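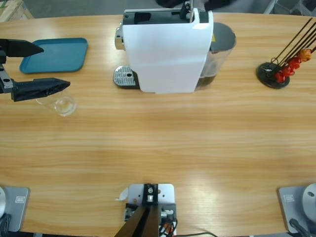
Coffee build with two arms - gripper trouble

wuletti_6
Left gripper can't hold the glass cup. The fingers taper to a point, so there's very little contact and the cup turns. The capsules are next on the list, and I expect the same trouble. Arms are bolted down and wired. Budget left is 400.

Jarman
Put silicone sleeves on the fingers. I did 3 layers on mine and it held.

dokora261
Disagree. Sleeves add width and you'll need the points to get a capsule off those rods. Use a plastic cup with a textured side and leave the fingers alone.

Jarman
Thin sleeve, lower half only. Tips stay bare.

dokora261
Then you grip low every time and hit the drip tray.

wuletti_6
I want to keep the glass. Will try the half sleeve Wednesday at Dorkbridge - they have tubing in the shop. Can anyone share a close speed that works?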